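5.3 Failures around transparent vessels

The results in Section 5.2 look better than they should. Skitbridge scores a grasp as successful when the finger current passes a threshold and the arm clears the work surface, and neither condition says much about a vessel with liquid in it. We went back through the logs of 185 trials on the Fledard cell and found 16 in which the recorded label and the operator's written note disagree. In 11 of those the controller reported success and the operator reported a spill, a tip or a contact with the rim.

Our reading is that the fault lies mainly in perception. The Admasu depth module returns sparse values on clear plastic and glass, and the planner fills the gaps from whatever stands behind. The published documentation calls this "graceful degradation". We are not persuaded, as the filled surface carries the same confidence as a measured one and nothing downstream can tell them apart. Figure 7 gives wrist-camera views from the cell. 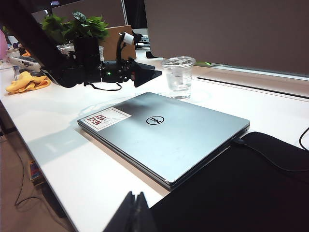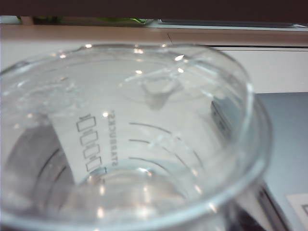 Figure 7. Transparent vessels in wrist-camera views. First view: a clear plastic cup partly filled with water, behind a closed laptop. Second view: an empty glass cup, with printing on a white card legible in reverse through the wall.

A spill in this layout is a safety matter as well as a lost trial. Mains-powered equipment shares the desk with open liquids, and the present stop logic responds only to joint torque. A light cup going over will not trip it. In one December session the arm carried on for nearly 30 seconds after the operator had noted water on the desk, and the run was still logged as a success.

We tried the obvious remedy, which was to raise the current threshold. False successes fell, but so did the number of completed grasps, and we cannot say whether the net effect is an improvement or just a more timid robot. The Casitz patch, which masks pixels with high specular response, was no more convincing. It removed bright rims along with the laptop lids and left the cup walls untouched.

Until the labels are corrected, we would caution against comparing the vessel category with earlier reported figures, our own included. The corrected labels will also need a second annotator, as the operator notes were written under time pressure and some are a single word.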